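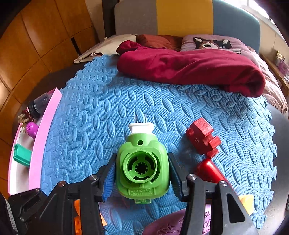
Figure 1. Two-finger hand-held gripper holding a green fitting between ribbed blue pads.

Handout 6: Building and checking the hand-held gripper
Home build section, notes by Kalliopi Dervishi

1. Jaw assembly
The two jaws are mirror images. Lay out both sets of links before fitting any screws. Each side has two visible pivot screws. Tighten each one until the link stops rocking, then back it off until the jaw moves under its own weight. A stiff pivot on one side makes the jaws close off center, and the object turns as it is gripped.

2. Contact pads
Pads are mounted with the ribs facing inward. On the Huromby build we cut them at 28 mm and trimmed after the first closing test - a pad that overhangs the finger will peel. Clean the finger face before bonding and leave it clamped until the next session.

3. Grip trials
Use objects of mixed shape on a soft surface. A boxy part with flat sides is the easy case. Follow it with a hollow shell, preferably one with cut-outs, and close slowly.

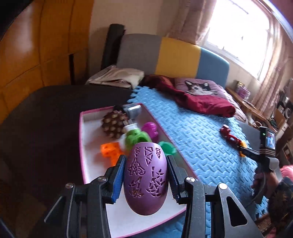 Thin shells flex before they slip, so stop closing at first contact and add force in small steps. Run 100 closings per object. Log a drop, a turn or a clean lift for each. Fewer than 80 clean lifts means the jaws go back to step 1.

4. Known faults
Play at the outer pivots: check the screw seats for wear. Joar Sandberg's notes from the Havel build cover replacement links.
Uneven pad wear: swap left and right pads, repeat one trial set, compare logs.

Bring the completed log to the May session.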